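Home | Downloads | Release notes | FAQ | Contact

Priron desktop client: frequently asked questions

Last updated: April 2019

Which operating systems are supported?
Priron runs on 64-bit Windows and on macOS. The Linux build is a preview and is not covered by support agreements. The 32-bit Windows build was withdrawn in March.

Do I need a separate account for the desktop client?
No. Sign in with the credentials you use in the browser version. If your organisation uses single sign-on, enter the organisation name first and leave the password field blank.

Where are messages stored?
Messages are stored on the Hakonov server and cached locally. The cache is limited to 800 MB by default. Administrators can lower the limit to 200 MB in the policy file; the client reads the new value at its next launch.

Why does the client fail to connect on our office network?
Outbound traffic on port 443 must be permitted. Port 80 is used only for the initial redirect and can be blocked once the server address has been entered manually. Proxies that re-sign certificates are not supported in this release.

What does error 44 mean?
The local cache was written by a newer version of the client. Install the current version, or delete the cache folder and sign in again. Unsent drafts are lost when the folder is deleted.

What is the attachment limit?
Each attachment can be up to 80 MB. Images are displayed inline at the width of the conversation pane, and the original file is kept for download.
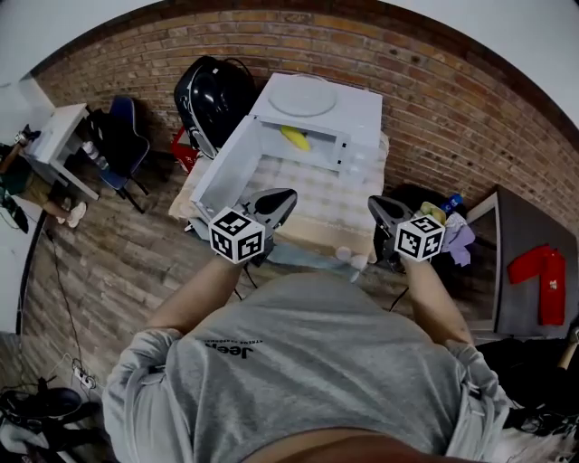 Can I turn off inline previews?
Yes. Open Preferences, then Conversations, and clear "Show previews". The setting applies to the current device only.

Can conversations be imported from Trummer?
Text and attachments can be imported from a Trummer archive. Reactions and read receipts are discarded. Group names containing a colour tag are imported without the tag.

Who maintains this page?
Rosalie Fuchs, client documentation, Dendville office. Send corrections through the Contact form.

Related articles
- Policy file reference
- Setting up single sign-on
- Preparing a Trummer archive
- Known issues in the Linux preview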